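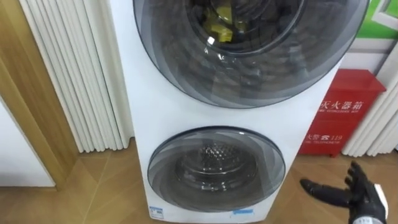 Head camera view, both doors, hand at lower right.

morikawa_t
Door detector merges the two rings into one handle target on Tuesday's build. Lower drum is empty, yellow item is in the upper one. Planner picks the wrong door.

dineoh
Glare on the tinted ring. Mask the reflections first.

lucie_d
Disagree. 1,653 of my 1,660 frames had glare and split fine. Check your box overlap threshold.

morikawa_t
Was 0.4. At 0.6 I get two boxes, but the upper one still clips.

dineoh
Then tilt the head before planning.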